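# Drive Swap Cell: Report on the Caddy Fault

Group members: Zoriana Bilyk, Damián Orozco, Wenceslao Cárdenas
Supervisor: Aurélien Leblanc

## 1. Background

Our project was to have a robot arm take a hard disk drive out of a desktop tower and move it to a printed fixture beside the case, then do the same in reverse. The task comes from Stasano, a small refurbishing firm that strips old office computers. At the moment all of their drives are pulled by hand.

By November the arm could do the whole cycle. Zoriana wrote the motion program, Damián designed the gripper fingers and the fixture plate, and Wenceslao handled the force readings and the logging. We then planned a run of 30 cycles in each direction. We stopped at cycle 20 of the insertion run because of the fault described in this report.

## 2. What went wrong

On cycle 20 the drive went into the bay at a slight angle. One side of the caddy caught on the rail and the other side kept moving. The program should have stopped when the push force went over the limit. It carried on for 344 milliseconds after that point, and in that time the caddy bent and one of the finger screws came loose. Zoriana pressed the emergency stop.

Nobody was hurt. The case was not powered, and all of us were outside the marked line on the floor. The drive was a scrap one with no data on it. The caddy could not be used again.

## 3. The cell

The tower lies on its side on the slatted table with the side panel off, and the fixture plate is to the left of it. The caddies have blue plastic parts, and the fingers take hold of the drive by the caddy.

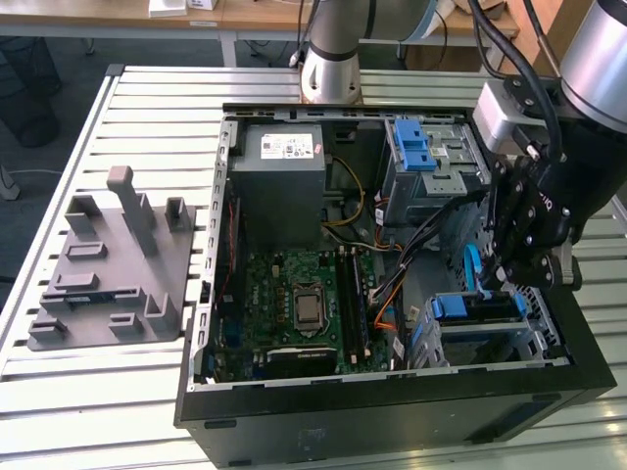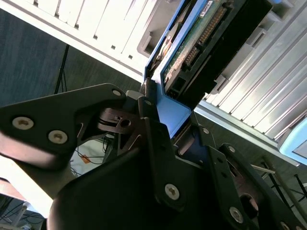
The tower and fixture plate in the fixed camera views, and the gripper at the drive bay in the wrist camera view.

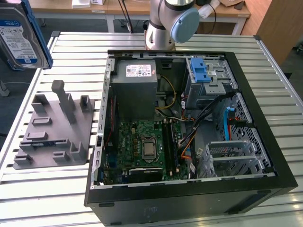
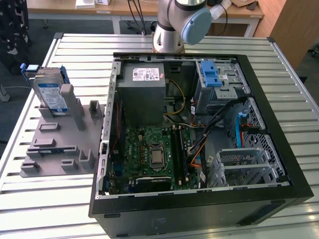
## 4. Finding the cause

We first thought the gripper was slipping. Damián checked the finger pads and found some wear, so he changed them and we repeated the insertion at low speed with a spare caddy. It still went in at an angle, though less than before. The pads were part of the problem but not all of it.

Next we looked at the log. It had 3,212 force samples for the failed cycle. Wenceslao plotted them and saw that the sideways force started to rise well before the push force did. Our stop condition only looked at the push direction. A drive that is jammed at an angle pushes mostly sideways at first, so the program saw nothing wrong until late.

The delay had a separate cause. The force values were passed through a smoothing filter that Wenceslao had added earlier to get rid of false stops. The filter was longer than it needed to be. We had tested it for false stops and had not tested how late it made a real one.

The angle itself came from the fixture. The plate was held with two clamps, and one had worked loose over the earlier cycles. Each time the arm picked up a drive, the plate turned a little, and the drive sat a little further off in the fingers. When we went back through the saved pick positions, the drift was already there by the middle of the run.

## 5. Changes made

- The stop condition now uses the total force in all directions, with a lower limit for sideways force during insertion.
- The filter has been shortened. We get a few more false stops and have accepted this.
- The fixture plate is bolted to the table slots. Rutilio Barrera in the workshop cut the brackets for us.
- The finger screws have thread lock on them and are checked before every run.
- The arm moves at reduced speed for the last part of the insertion.

We also changed our own procedure. During the failed run, Zoriana was the only one with her hand near the stop button, and Damián and Wenceslao were both looking at the plots. Now one person does nothing except watch the arm, and we swap over after every ten cycles.

## 6. Repeat run

With the changes in place we ran the full 30 insertions. There were two stops, both from the sideways limit. In the first the caddy had touched the rail and backed out without damage. We could not find a reason for the second and have counted it as a false stop. The removal run has not been repeated yet.

## 7. Remaining work

The arm still has no way of trying again after a stop. A person has to clear the bay and restart the cycle, and Stasano would need this to be automatic. We would also like to check the position of the drive in the fingers before insertion, using the wrist camera, but the lighting in the lab changes a lot in the afternoon and our first attempt was not reliable.

The logs and the plots for cycle 20 are in the shared folder under `fault_report`.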